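Storing puffer jackets for summer: fold, roll or hang?

Brevolia Home Boards > Closets & Laundry

mossyporch
Okay, it's April, I'm finally putting the winter stuff away, and I'm stuck on the puffers. We have three of them plus a vest and one small closet. Last year I used vacuum bags and my husband's came out looking like a placemat. It took most of a month on a hanger to get any shape back and the shoulders never really did. So what do you all do? Fold? Roll? I have two under-bed bins and a linen shelf to work with.

tkwei
Never vacuum bags for down. Polyester fill puts up with it a little better but I wouldn't leave either one squashed for six months. I roll mine and put each one in a cotton pillowcase. Zip it, lay it face down, sleeves across the back, fold the sides in so it's as wide as your bin, then roll from the hem up toward the collar. Loose! If you're kneeling on it you've gone too far.
Tsz-kin Wei (yes, the guy with the sock drawer thread)

hallcloset_117
Have to disagree with rolling. Hang them. Wide hanger, zipped up, old sheet over the top. Every fold you put in a quilted jacket is a spot where the fill gets pushed out of the way, and then you've got a cold stripe next winter.

mossyporch
I would love to hang them but the closet rod is 30 inches and it's all dress shirts! Rolling it is, I think. I've got the first one out on the bed now.

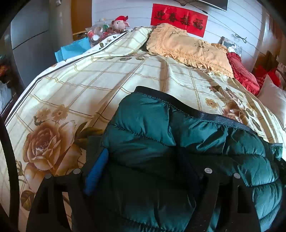

Step 1, apparently: find out which end is the hem

mossyporch
So my question for tkwei is about the elastic. The teal one has that black gathered band and it fights me. I start the roll there and it puckers up and the whole thing goes crooked, fat on one side like a croissant. Do I stretch it flat first or start from the other end?

tkwei
Don't stretch it. Fold the band up over itself once, just a couple of inches, and start your roll from that fold. It gives you a straight edge to work with. Also check the pockets before you do anything, I once stored a granola bar until November.

dryer_sheet_dan
Did you wash it first? Body oil on the collar is what turns yellow and stinks in storage. I do mine on gentle with a tiny bit of soap, two rinses, then low heat forever with tennis balls. Budget a whole afternoon.

hallcloset_117
Please don't wash a puffer every single spring, it's hard on the shell. Spot clean the collar and cuffs and let it air out overnight. I have one from Skokgate that's 14 years old and it's been through the washer maybe twice.

dryer_sheet_dan
And I bet it smells 14 years old. Kidding! Mostly.

bgunes
I'm with Dan on washing, but whatever you do make sure it's completely dry before it goes in a bin. The shell will feel dry when the inside is still damp. Squeeze the thick parts between the seams and feel for clumps.
Berkay Güneş

linenlurker
Totally off topic but mossyporch where did you get that duvet cover? The big brown roses with the grid! I love it.

mossyporch
Ha, thank you! It came from my aunt's place in Stoscombe and I don't think there's a label left on it. I like the striped trim best. It's next on the wash list, so everything is getting piled on top of it today.

mossyporch
Update: folded the band over like tkwei said and got a decent roll on the second try. It's in a pillowcase in the bin. The vest is going on the linen shelf flat. Hallcloset, I'm giving you one jacket, my husband's goes on a hanger on the back of the bedroom door because I can't do the placemat thing to him twice.

hallcloset_117
I'll take it. Wide hanger though, no wire.

bgunes
Does anyone put cedar in with theirs? Mine picked up the smell and I couldn't get it out until January.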